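Home | Services | Hand Integration | Reviews | Support | Contact

Florencia Palma on fitting two hands to one base

Floltitik sells a retrofit service for labs and small workshops that already own a pair of arms and want to move from grippers to multi-fingered hands. The package is called Drillier. Florencia Palma runs the installations, and we spoke to her on 11/8/21 about what the customer gets and where the service still falls short.

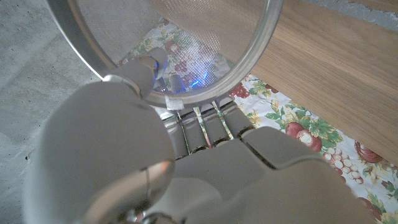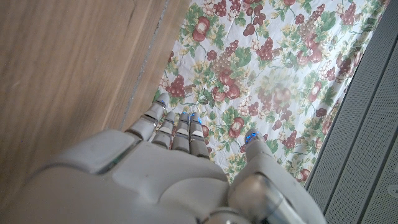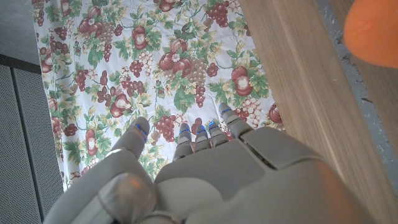
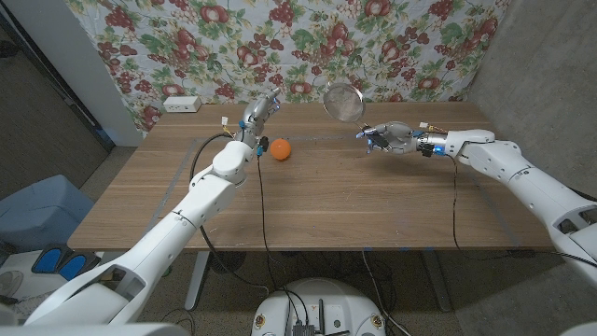 Drillier work with a mesh strainer and a ball. First three pictures: hand cameras. Last picture: head camera.

The service covers mounting, wiring, calibration and a set of trial tasks. Palma puts the strainer near the top of that set. "A thin handle and a round rim are two different grasps," she said. "If the thumb offset is wrong by a small amount, the tool rolls in the hand. You find it out with a strainer long before you find it out with a block."

Calibration takes up to 3 hours for each hand. The fingers are first driven through their range unloaded, then closed on test pieces of known diameter, the largest being 55 mm. Customers receive the offset table as a plain text file and can edit it themselves.

Asked about cabling, Palma was brief. "We run it outside the arm. It is not pretty. Internal routing adds a day and makes a connector swap much harder." Zúñiga, a competing supplier, does route internally, and she concedes that its finish is tidier.

The hand cameras are priced separately. She advises taking them. "The head view tells you where the hand is. It is poor at telling you what the fingertips are doing behind a rim." Patterned cloth is part of her usual kit, as a plain surface flatters the vision software.

Her main complaint concerns spares. Finger joints come through Hesetti, and an order placed in August was quoted at 27 days. Floltitik now keeps two complete fingers in stock, which she considers too few.

Support after handover is by email and remote session. Site visits are charged at the day rate, and recalibration after a joint replacement is not included in the basic price.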